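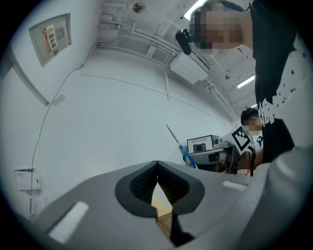

図1 ハンドグリッパ搭載カメラの視野。奥の作業台に計測器と位置合わせ用マーカー

Vestevel実演データ収集 進捗報告(2月分)
提出日:3月5日(水)
報告者:Angharad Yorath(Dretow 学習データ班)

1. 今期の状況

2月末の時点で、手持ちグリッパによる実演の収録は300本に達しました。このうち209本が検収を通り、学習用の保管領域に移してあります。残りは確認待ちのものと、再収録に回すものです。計画書に書いた2月の目標は収録本数だけでしたので、検収まで進められたのは班としてとてもうれしい結果です!

収録を始めた当初は、つかむ動作ひとつに何度もやり直しが入り、1日の終わりに使える実演がほとんど残らない日もありました。今は、Liviu Stoicaが書き直した収録手順書のおかげで、初めて担当する人でも午前中の練習だけで本番に入れます。手順書は前回の報告に添付した版から大きく変わったので、最新版を共有フォルダに置きました。

2. 収録の進め方

対象作業は計画どおり、小物の把持、受け渡し、作業台上での配置換え、工具の取り出しの4種類です。実演者はグリッパを手に持って作業を行い、視野映像と指の開閉量を同時に記録します。魚眼レンズなので手先から天井近くまで一度に入り、周囲の手がかりが豊富に残ります。位置の推定が途切れにくく、この点は期待以上でした。

マーカーは作業台側に立てる方式に統一しました。床や壁に貼る案も試しましたが、実演者の体で隠れる時間が長く、Debora Cirilloの比較では作業台に立てたときが最も安定していました。向きが少し傾いていても検出には支障ありません。ただし収録の途中で動かすと、その回は丸ごと使えなくなります。

3. 検収で分かったこと

不採用の理由でいちばん多かったのは、記録開始の合図より先に手が動いてしまうことでした。動作の出だしが欠けると、モデルが接近の仕方を学べません。開始音を鳴らしてからひと呼吸おく決まりにしたところ、2月後半はこの種の不採用が目に見えて減りました。

次に多いのは照明の写り込みです。蛍光灯の直下でグリッパを上向きにすると、画面の一部が白く飛びます。露出を固定にするか自動にするかは班内でまだ意見が分かれており、Divya Raiが同じ作業を両方の設定で撮り比べています。結果は次の報告に載せます。

もう一つ、薄い板状の物の扱いです。指の間に深く差し込むと先端しか見えなくなり、後から見ても物体の向きが判定できない回がありました。浅くつかむよう指示すると今度は落としやすくなるので、つかむ深さは実演者に任せ、代わりに作業前の物体を必ず視野に入れてもらっています。

4. 学習の予備結果

検収済みのデータだけを使い、把持と配置換えの2種類で最初の学習を回しました。本数がまだ足りず、成功率として数字を出せる段階ではありません。それでも、置き場所を変えた物体に対して手先がきちんと向き直る様子が見られ、試験に立ち会った全員が思わず声を上げました。失敗の回も含めた試験映像は、ご希望があればすぐにお送りできます。

5. 予算と機材

Skivex製の指先パッドは摩耗が想定より早く、予備を追加で発注しました。費用は消耗品費の範囲に収まっています。Ciobanuに依頼した開閉量センサの校正は納期が一週ずれましたが、その間は検収作業を前倒ししたため、全体の日程に影響はありません。

6. 次期の予定

・受け渡し作業の実演者を増やす。現在は同じ組み合わせに偏っているため、利き手の異なる人にも入ってもらう
・別の部屋での収録を開始する(部屋の手配はLăcrămioara Tudoseが担当)
・確認待ちの実演の検収を終える
・工具の取り出しについて、柄の向きをそろえない条件を加える

ご相談が一点あります。別室での収録にはグリッパがもう1台あると並行して進められるため、機材費の費目間流用をお認めいただけるか、次回の打ち合わせでご意見を伺いたく思います。見積書は当日までに用意します。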